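4. TRAY STATIONS: THE CUBE STATION

4.1 Scope of this section

This section covers the setting up, daily use and packing away of a Trakimetti cube station. A cube station consists of one tray and one twisting puzzle cube of the three-by-three type, set out on a table for a single user. For peg boards and sliding puzzles see Section 5. For the storage cabinet see Section 7.

The instructions apply to trays bearing the stock number 328 on the underside. Older trays with a square rim can be used in the same way, but they do not stack with the current pattern and should be kept on a separate shelf.

4.2 Parts required

Tray, plastic, rounded corners, stock number 328
Puzzle cube, three-by-three, stickered or solid colour
Table with a flat, pale top (the Danladi folding table or similar)
Soft cloth, lint-free
Jotska surface cleaner, concentrate
Measuring jug marked to at least 1,000 ml
Storage bag with drawstring

The cube may be supplied solved or scrambled. Either condition is acceptable on delivery. The cube should be checked as described in 4.5 before it is first used.

CAUTION: Do not use a cube with a cracked centre cap or a missing edge piece. Small parts can come free during turning and are a choking hazard for young children.

4.3 Preparing the table

1. Unfold the table and lock all legs. On the Danladi table a click is heard as each brace seats.

2. Place a hand at the centre of the top and press down firmly. If the table rocks, turn the adjusting foot at the short corner until it stands steady.

3. Clear the table top. Cups, pens and paper should be moved to a side surface.

4. Wipe the table with a dry cloth. If marks remain, use diluted cleaner as in 4.4 and allow the surface to dry.

Note: A white or light grey top is preferred. Dark pieces that have come loose are easier to find on a light surface, and the edge of the tray shows clearly against it. A patterned cloth should not be laid under the tray.

Note: Avoid direct sunlight. Strong light from one side produces glare on the tray and makes orange and red stickers hard to tell apart. Where a window cannot be covered, turn the table so that the user sits with the window behind and to one side.

4.4 Cleaning the tray

New trays carry a thin film from the moulding process and must be washed before first use.

1. Pour 1,000 ml of lukewarm water into the jug.

2. Add 8 ml of Jotska concentrate and stir. Do not add more. A stronger mixture leaves a residue and gives no better result.

3. Wipe the flat interior of the tray in straight strokes, then follow the rim round with a folded edge of the cloth. Dust gathers where the rim meets the floor of the tray, mainly at the corners.

4. Rinse with clean water and dry with a second cloth.

5. Hold the tray at a shallow angle to the light and look along the surface. Streaks show as dull bands. Repeat step 4 if any are found.

CAUTION: Do not put the tray in a dishwasher. Heat will warp the floor of the tray, and a warped tray spins when a cube is set down on it. Do not use scouring pads, bleach or window spray.

Diluted cleaner can be kept in a closed bottle for 24 hours. After that it should be poured away and a fresh mixture made.

4.5 Checking the cube

1. Hold the cube with the white centre uppermost. Turn the top layer through one full revolution. It should move freely and without a grating noise.

2. Repeat for each of the remaining outer layers.

3. Look at each face in turn. Stickers should lie flat with no lifted corners. On cubes with a printed or marked centre, the print may be worn; this does not affect use.

4. Press lightly on each corner piece. A small amount of movement is normal. If a corner can be tilted far enough to show the inner mechanism, set the cube aside for adjustment.

5. Confirm that the six face colours can be told apart under the lighting in the room. Yellow and white are the pair most often confused under warm lamps, followed by red and orange.

Note: Lubricant is not supplied with the station and is not normally needed. If a cube is stiff, turn each layer back and forth for a minute or two before deciding that it is faulty. Household oil must never be used on a cube. It softens some plastics and it will mark the tray.

4.6 Scrambling

Skip this step if the cube is already well mixed or if the session calls for a solved cube.

1. Start from any position. There is no need to solve the cube first.

2. Make 24 turns, changing to a different face after every turn. Quarter turns and half turns may be mixed freely.

3. Check that no face is a single colour. A face on which one colour is in the majority is acceptable – this happens often by chance and has little bearing on how hard the cube is to solve.

4. Square up all the layers. A cube left part-turned may catch on the rim when it is lifted.

CAUTION: Never scramble a cube by taking it apart or by twisting a single corner in place. Most positions reached in this way cannot be solved by normal turning. A cube suspected of this fault should be dismantled and rebuilt in the solved state, following 4.10.

4.7 Placing the tray and cube

1. Set the tray on the table with the raised rim upwards. Leave a hand's width between the tray and the nearest edge of the table.

2. Turn the tray to suit the user. It may lie square to the table or at an angle. Left-handed users often prefer the tray rotated a little clockwise. There is no fixed front or back.

3. Place the cube on the floor of the tray, towards the far rim. Lower it; do not drop it. The cube must rest flat on one face and must not lean on the rim.

4. Turn the cube on its base so that a corner, and not a flat side, points towards the user. The top and two sides can then be studied before the cube is picked up.

5. Leave the rest of the tray empty. The open area is kept for resting the hands and for setting the cube down part way through a solve.

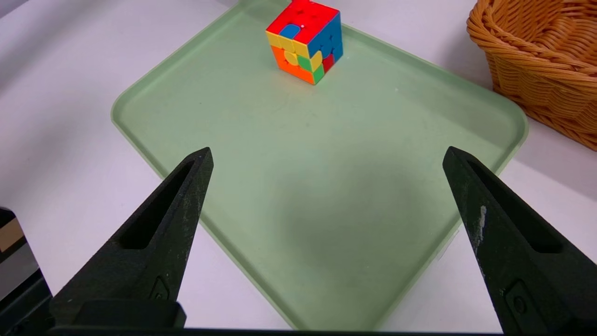 6. Sit in the user's place and confirm that the cube can be reached without leaning over the table. If it cannot, draw the whole tray nearer. Do not move the cube within the tray to make up the distance.

7. If timing is to be used, place the timer on the table beside the tray and never inside it.

Note: The rim is there to stop a cube sliding off when it is put down in a hurry. It is not a handle. Lift the tray with both hands from beneath, and take the cube out first if the tray is to be carried more than a few steps.

4.8 During use

The cube should be lifted clear of the tray for turning. Turning a cube while it is resting on the tray wears the underside stickers and will scratch the tray in time.

Between attempts the cube should go back to its place near the far rim. With several stations in one room this makes it simple to see which are free.

If the cube is dropped on a hard floor, stop and repeat the check in 4.5 before carrying on. Where a piece has come out, keep everything on the tray until the cube has been rebuilt.

4.9 Packing away

1. Remove the cube, square up the layers and place it in the drawstring bag. The cube may be stored in any state of mixing.

2. Wipe the tray with a dry cloth. Use diluted cleaner only if there are finger marks.

3. Stack the trays with all rims facing upwards. Insert a sheet of tissue between trays if they will be left for longer than a month.

4. Fold the table and return it to its bay.

CAUTION: Do not store cubes inside stacked trays. The weight of the trays above bears on the cube and may bow the floor of the tray below it.

4.10 Faults and remedies

Tray slides on the table
Table top or underside of tray is damp or greasy. Clean and dry both. If the tray still slides, fit the clear pads from the spares packet, one under each corner.

Tray rocks
Check the table first (4.3, step 2). Turn the tray upside down on a surface known to be flat and look for a gap under the rim. A warped tray cannot be repaired.

Cube locks part way through a turn
A layer is out of line. Square up all layers and try again. Do not force.

Cube cannot be solved, one edge or one corner left wrong
The cube has been wrongly assembled at some point. Turn the top layer by an eighth of a turn, ease out one edge piece with the thumb, dismantle the layer and rebuild the cube solved. Cubes with glued or one-piece shells cannot be opened and should be replaced.

Sticker lifting
Press back and hold for a minute. If it lifts again, replace the full set for that face so that the shade matches.

Faded colours
Normal after long use near a window. Replace the sticker set and move the station.

4.11 Spares and queries

Trays, pads, sticker sets and drawstring bags are ordered from the Grestbridge stores counter using the form at the back of this guide. Quote the stock number from the underside of the tray. The February parts list replaces all earlier lists, and pad sizes have changed.

Corrections to this section should be sent to Chalerm Rungrueang at Grestbridge, giving the paragraph number and the edition shown on the inside cover.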